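Category: Daily life, Small town
Print this | E-mail this to a friend

The night my car went without me

I have wanted to write this since August, but for a long time I was too annoyed, and after that I was too busy with papers. Now the papers are finished, or so they tell me, and I can put it down in the right order.

My car is a small gray hatchback with 5 doors and a scratch on the left side which I made myself on the gate of my sister's house. I mention the scratch because it became important. I park on Tranda Street, under the lime trees, as everybody on our block does. The trees drip something sticky on the roof in summer and the birds do the rest, so it is not a car that a person would look at and desire.

I came down at twenty past six in the morning to drive to work and the place was empty. My first thought was that I had parked on the other side. I walked to the other side. Then I walked to the corner and back, with my bag and my coffee, looking at each car as if mine could have changed its color. A man with a dog asked me if I had lost something and I said, "Yes, my car," and he laughed, and then he saw my face and stopped.

I called the towing company first. In our town the company is Herkar, and they have a recorded voice which tells you the opening hours two times before it lets you speak with a person. The person was polite. She asked for the plate number, went away for a while, and said they did not have it. She said, "Then I think you must call the police, dear." I have to say that the "dear" helped me.

At the police station there is a bench, a machine for water and one window. I waited there until almost ten. When my turn came, the officer asked me questions I had expected and some I had not. Did I lend the car to anybody? Did I owe money on it? Where were both keys at this moment? I had one key in my hand and I said the second was in the drawer in the kitchen. She wrote "drawer in the kitchen" and looked at me, and I understood that I should go home and check that this was true.

It was true. The key was there with the batteries and the birthday candles. I was so relieved that I sat down on the floor for a minute.

I should explain that I have lived in this country for eleven years and I still prepare my sentences before an official conversation. On the way home I had corrected in my head everything I said at the window. I had said "the car was stealed." She had not reacted at all, and she wrote it correctly in the report. I am still grateful for this.

The rest of that day was telephone calls. My insurance has a number for claims and a different number for theft, and the second one is printed only inside the policy, on a page I had never opened. They wanted the report number, the mileage, the date of the last service and a list of what was inside the car. I wrote the list: one umbrella, one child seat for my niece, a blanket, a bag of books for Irina Gavrilă, who teaches with me and who had been waiting for those books since spring. She told me later that she did not even want them so much. I also forgot one thing, my good walking shoes, and when I called to add them the man sounded tired of me.

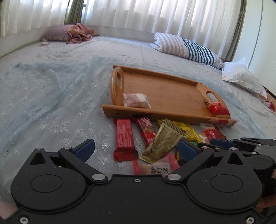

Snacks on the bedspread.

For two days nothing happened. I took the bus, which leaves from the corner by the pharmacy and goes around the whole hospital before it turns to the school. I learned which driver waits when he sees you running and which one does not. The neighbors were very kind and also very full of theories. The lady on the ground floor had heard an engine at three. The student above me had heard nothing, but he was sure it was done with a computer, he had watched something on the subject. Mr. Chowdhury from the grocery said that his brother's van was taken from the same street some years ago and came back with a full tank, which sounded to me like a story that had become better with time.

On the third evening the same officer called. They had found it. It was standing behind the warehouse of Clerkier, the furniture company, on the road out of town, with the doors closed and the lights off. A night worker there had noticed that it was not one of theirs and that it had been in the same place two evenings in a row. She read me the plate and then she asked, "Is there a scratch on the left side, near the back?" I said yes so loudly that the student upstairs knocked on the floor.

I had imagined that I would simply go and drive it home. It does not go like this. First the police had to look at it, and this took until the next afternoon. After that it was brought to a yard, and the yard charges for storage, and one must pay before the gate opens. I had brought my passport, the registration, the policy and both keys, and the man at the yard wanted also the release paper, which was at the station, on the other end of town. So I took the bus again. The driver was the one who does not wait.

When I saw the car at last, I did not feel what I had expected. It was dirty, the seat was pushed very far back, and the mirror showed me the ceiling. Somebody tall had been sitting there. The radio was on a station I never listen to. The umbrella and the shoes were gone. The books were all there, even the dictionary, and the child seat, and the blanket was folded, much better than I had folded it. I thought about this blanket for a long time. I still do not know what to think.

The lock of the driver's door was broken and something under the steering wheel too. The garage gave me an estimate of about 2,000, and I have kept the paper, in case there is a discussion. The insurance paid the larger part. They did not pay for the shoes.

They have not found the person. The officer told me plainly that perhaps they will not. There were other cars that month, she said, mostly older ones, mostly taken for one night or two and left somewhere. She did not promise anything and I preferred it this way. She gave me the advice to buy one of those metal bars for the steering wheel. I bought a yellow one. It is ugly and heavy and I have already hit my knee with it several times.

Some readers wrote to me in the summer to ask why the blog was silent, and this is the reason. To those who live near here and park under the lime trees – please look in your policy for the second telephone number and write it somewhere outside of the car. Mine was on a card in the glove box, where I had put it myself, feeling very organized.

Irina has her books now. She has returned one of them already, because she had it at home.

Next time I will write about the garden, as I promised in June.

Filed under: Daily life, Small town, Cars and buses
Print this | E-mail this to a friend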